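An Afternoon at the Hollutau Test Hall
Reading time: 5 min
Last updated: September 30, 2020

The Hollutau test hall opens its doors twice a year, once in January for suppliers and once in the fall for anyone who fills in a form. I went to the fall session. Visitors were admitted in groups, handed safety glasses, and walked past four work cells at a pace set by the guide. Each stop lasted 15 minutes, which is enough time to watch a cell run but short for asking why it stopped.

The building used to be a furniture warehouse. Furnura, the company that ran it, still rents the north end and supplies the tables and work surfaces used throughout the hall. The arrangement suits both sides. Furnura wants to know whether small parts of its assembly process can be handed to machines, and the test hall wants surfaces and objects that were not designed with a robot in mind.

The first cell was the loudest and the least interesting: a palletizing arm moving cartons at a steady rate behind a mesh fence. It has run the same program for two years. The second was a vision station that sorts hinges and brackets by type. It rejected a handful of good brackets while we watched. The operator put this down to glare from the overhead fixtures and lowered a blind, after which the station rejected fewer.

Most of the group had come for the third cell, where a team called Reralis is working on tabletop handling. Their stated goal is modest. They want a low-cost arm with a two-finger gripper to pick up household items from an ordinary table, move them a short distance, and set them down without tipping or crushing them. The current object set has 60 items. The arm attempts each of them several times per session, and every attempt is logged with camera footage from the wrist, joint positions, and the operator's verdict.

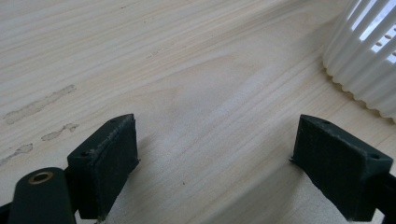

Gripper design takes up most of the Reralis team's bench time, more than the control software does. Metal fingers were tried first and abandoned after they scratched two tabletops. The present ones are 3D-printed, chunky and nearly black in their green, with pointed tops and a flat dark pad on each inner face. The pads collect dust, and pale specks show on them. On bare wood this has little effect. On a glossy object, the team reported, a dusty pad can lower the grip enough to let the item rotate in the fingers, so the pads are wiped between sessions and replaced when wiping no longer helps. A replacement takes 22 minutes including recalibration, and most of that is recalibration.

The software side is called Osman. It takes the wrist camera view, proposes a grasp point, and passes it to the arm controller with a confidence score. If the score falls below a set threshold, the arm backs off and looks again from another angle. During the demonstration it backed off often. A visitor asked whether the threshold could be lowered to speed things up. It can, and the team had done so in the spring. The arm got faster and dropped more things.

Lighting was a recurring subject. Pale surfaces under strong light can wash out at one side of the camera view, and a white object standing in that area loses contrast with whatever is behind it. Wood grain causes a different kind of trouble. An early version of Osman treated strong grain lines as object edges and proposed grasps on the tabletop itself. The fix was more data from more tables, stained and worn ones included. Furnura provided a batch of returned tabletops for the purpose.

I asked about numbers. The team has logged 380 sessions on the current gripper. It would not give a single success rate, on the grounds that the object set has changed several times and an average across versions would mean little. Soft items are handled well. Thin flat items such as envelopes and coasters are handled poorly, as the fingers have no way to get underneath. A version with a narrower tip has been drawn up, and the prints were due the following week.

The arm itself drew fewer questions. It is light, moves slowly near people, and stops when pushed. Its links turn on bushings, which the team inspects for play at the end of each day. Any looseness there appears at the fingertips as a positioning error, and the controller cannot distinguish it from a bad grasp proposal.

The fourth cell was a screwdriving station under repair. Its cover was off and the guide used the stop to explain the hall's electrical layout, which runs on two separate circuits after an incident with the palletizer.

Groups can book the next open session through the Hollutau front desk. Closed shoes are required, and bags must be left in the lockers by the loading dock. Photography is permitted at cells one through three. The walk from the parking lot is longer than the map suggests, and the entrance is on the north side, through the Furnura door.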